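Wardrobe and laundry tips, the ones I do use

Right. Kettle's on, hair's in a towel, got till two before I need to be out the door so this is going to be quick. I keep getting asked for the clothes care stuff in one place instead of scattered under outfit posts, so. One place. No order to it.

Knitwear first as it's what I get the most messages about. Wash it less. Much less. A jumper worn over a t-shirt can go a good few wears, just air it over the back of a chair overnight and put it away in the morning. When it does need a wash, cool water, a squirt of wool wash, press it up and down and don't wring. Roll it in a dry towel and kneel on the towel. Looks daft, works. Then flat on an airer, never on a hanger, unless you like sleeves down to your knees.

Bobbles: disposable razor on the flat bits, very light, fabric pulled tight. Not on anything loose knit, you will make a hole. I made a hole. It was my green one from Lirnville market and I'm still cross. For loose knits use a bobble comb, takes ages, stick the telly on.

White trainers. Laces out, always, people skip this and then wonder why they look grubby. Laces go in a mug with hot water and a bit of washing powder while you do the rest. Old toothbrush, washing up liquid, warm water, small circles. Rinse the brush a lot. Stuff the shoes with kitchen roll and change it when it's soggy. Not on the radiator, the glue goes. For the rubber edge bit, bicarb mixed to a paste, leave it, wipe off.

Deodorant marks on black tops. Rub with a clean pair of tights. Dry, no water. Done.

The yellowy marks under the arms on white shirts are a different thing and more of a faff. Soak in cool water with a stain remover powder (an oxygen one, not bleach, bleach can make them worse) and leave it as long as the packet lets you. Then wash as normal and check BEFORE you tumble dry. If the mark's still there, do it again. Once it's been through the dryer it's more or less moved in.
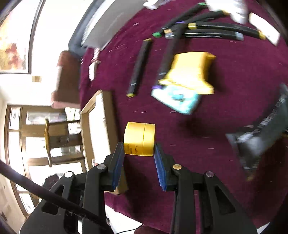 Makeup on collars. Foundation comes out with washing up liquid, dabbed on neat with your finger, left a bit, then rinsed from the back of the fabric so you push it out and not further in. Lipstick same idea but scrape off what you can first with a blunt knife. I pull tops on with a thin scarf over my face when I'm already made up, you look like a ghost for two seconds but no orange neckline.

Jeans. Inside out, cold, zip done up. Dark ones on their own the first couple of times, or with other dark things you don't care about. I don't tumble mine at all. If they've gone baggy at the knee a wash will usually pull them back, and if they're a bit tight after, do some squats in the kitchen. Sorry but yes.

Hangers. I bought a set of 8 of the velvety ones from Pirkura to try and ended up going back for more, so now there are 70 in that wardrobe and it shuts. Properly shuts! Slippy tops stay on and they're thin so you get more on the rail. Don't hang anything damp on them though, cheap ones can leave colour on your shoulders. Heavy coats need a proper chunky hanger or you get those little horns at the shoulder. If you've already got horns, flick some water on them and hover the steamer, they drop out.

Steamer or iron? Steamer for nearly everything, iron for cotton shirts and anything with pleats. Mine's the little handheld Tromgate one, does the job, spits a bit if you overfill it. Always let it heat up fully and give it a puff into the sink first so the first splutter doesn't land on your dress. Hold the hem and pull the fabric down gently as you go. Back of the fabric for satin.

If you've got no steamer and you're in a hurry, hang it in the bathroom while you shower and shut the door. Won't shift a hard crease but it takes the suitcase look off.

Handbags. Empty them. I do mine on a Thursday night, tip the lot out on the bed, recepits in the bin, crumbs out over the sink, lipsticks back in the drawer. Leather gets a wipe with a barely damp cloth and a tiny bit of leather cream every couple of months. Try it underneath first where it won't show. Stuff them when you're not using them, old t-shirts are fine, newspaper isn't, the ink comes off on pale linings. And don't store patent bags touching each other, the colour can travel from one to the other and you won't get it out.

Suede boots. Spray them before the first wear, not after the first puddle. Two light coats, let them dry in between, window open. Rain marks: wait till they're bone dry, then brush all one way. A clean pencil rubber gets scuffs off the toe. Salt marks, dab of white vinegar on a cloth, not loads, let it dry, brush again.

Jewellery that goes green. It's last on. Perfume, hairspray, hand cream, THEN rings. Take it off to wash up. I keep the cheap chains in those tiny zip bags with the air squeezed out, one each, which sorts the tangling as well. Knotted necklace: put it on a plate with a drop of baby oil and use two pins, work from the middle of the knot outwards. Don't tug.

Tights. Wash them in a mesh bag, hang them over the airer, and keep the toe ones with holes in a seperate pile for under boots. A dab of clear nail polish each end of a ladder gets you home from work.

Swapping the wardrobe over. I do it in May, and everything that's going away gets washed first, even if it looks clean. Moths like the stuff you can't see. Cedar blocks in with the wool, sand them lightly when the smell goes. Vacuum bags are ok for bedding and puffer jackets for a bit, not for wool coats, they come out looking like they've been sat on all summer. Bit of card on top of each box with what's in it, or you'll be up a stepladder looking for one cardigan.

Missing buttons, sew them on the day they fall off. Dental floss for coat buttons, it's stronger than thread, and colour over it with a marker if it shows. All the spares live in one jam jar.

Think I've missed hats. Wool felt ones, brush and steam, reshape with your hands while it's warm, stand it upside down on the crown so the brim doesn't go flat. Straw ones, damp cloth only and keep them out of the car on hot days.

Need to dry my hair, meeting at the Park cafe and I'm already behind. Questions in the comments, will get to them tonight x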